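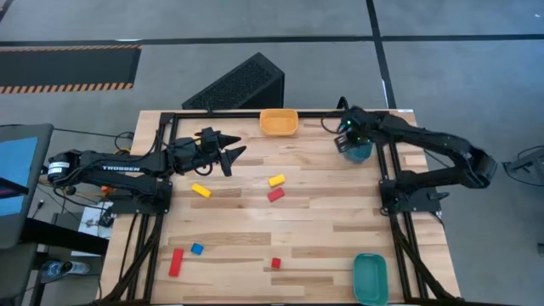 Home Recipes Sourdough Basics Preserving Kitchen Care Ask a Question Archive

How to oil and look after a butcher-block top

I love a butcher-block surface more than is probably reasonable. Mine gets dough on it four days a week, and after a proper oiling it glows so much that I go in and look at it before breakfast. If yours has gone pale and thirsty, don't give up on it! An afternoon of work (most of it waiting) will bring it right back, and you don't need any fancy gear.

What you need

Food-grade mineral oil, a pint will do for most kitchens
A stick or small block of beeswax if you want to make board cream
Sandpaper, 120 and 220 grit, plus a sanding block
Plain white vinegar
Dish soap, a soft sponge, and a plastic bench scraper
A pile of lint-free rags, old T-shirts are perfect

Please skip the olive oil. Cooking oils go sticky and then they smell, and getting a rancid smell out of wood is miserable work. I did it once with walnut oil past its date and was scrubbing for a week.

Step 1: Clean it

Scrape off anything stuck on, holding the scraper low so it doesn't dig in. Wash with warm water and a little soap, and wring the sponge out hard first. Wipe down with equal parts vinegar and water if there's an onion smell hanging around. Then dry it with a towel and leave it overnight. Yes, overnight! Damp wood won't take oil well, and the top can feel dry to your hand when it isn't.

Step 2: Sand, if it needs it

Run your palm across the surface. If it feels smooth you can skip straight to the oil. If it's fuzzy, stained or scratched up, start with the 120 and go with the grain, long even strokes, same pressure all the way along. Try not to camp out on one bad spot or you'll end up with a dip, and a dip collects water forever after.

Wipe off the dust, then mist the whole top very lightly and let it dry. The grain will stand up and feel rough again, which is what you want at this stage. Now go over it with the 220 and it'll stay smooth the next time it gets wet. People online like to go up to 1000 grit and even 3000. I tried it on a scrap and it felt gorgeous, like a river stone, but it looked the same as the 220 piece after a month of bread. Save your arms.

Vacuum, then wipe with a barely damp rag. Dust left behind turns to paste under the oil.

Step 3: First coat

Warm the oil by standing the bottle in a bowl of hot tap water for ten minutes. Pour a generous puddle in the middle and push it outward with a rag. You want the top wet all over, edges too, and the end grain gets double because it drinks like crazy. If you can reach the underside, give that a thin coat as well. A top that's oiled on one face only can cup as the seasons change, and ours did, in June, right when it got humid.

Leave it at least four hours. Wipe off whatever is still sitting on the surface.

Step 4: Do it again

Three coats for a freshly sanded top, one for a routine touch-up. You'll know you're done when a coat is still mostly sitting there the next morning. This is my favorite part, the color gets so deep by the third round.

Step 5: Board cream (optional but so good)

Melt one part beeswax into four parts mineral oil in a jar set in a pan of simmering water. Stir, take it off the heat, and let it cool until it's like soft butter. Rub it on in circles, wait half an hour, and buff with a clean rag until it stops feeling tacky. It keeps for ages in the cupboard with a lid on. 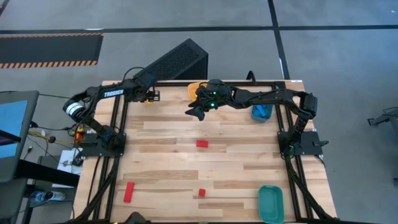

Annelore Böttcher wrote in to say she does hers the other way around, cream first and then oil over it, and that it has worked fine for years on the counter in her bakery. I'd still put the oil on first, as wax slows down anything that comes after it, but she bakes a lot more than I do! She also wipes hers down with lemon and coarse salt on Fridays, which I've since started doing and really like. Half a lemon, a handful of salt, scrub, leave five minutes, rinse and dry.

How often?

The old rule is once a day for a week, once a week for a month, once a month after that. I'm looser about it. Drip some water on the top. If it beads, leave it be. If it soaks in and leaves a dark patch, oil it that evening.

Small repairs

Black rings from a wet can or a cast iron pan: oxalic acid cleaner, gloves on, rinse very well, then sand lightly and re-oil.
Burn marks: sand with 120, then 220. Deep ones stay, and I've gotten fond of mine.
Hairline gaps between strips: often they close up when the air gets less dry. Work some board cream into them and check again in spring.

One last thing about the rags. Mineral oil rags are fine to wash or toss, but if you ever switch to linseed or tung, lay them flat outside to dry before they go in the trash. Those oils heat up as they cure and a balled-up rag can catch fire by itself.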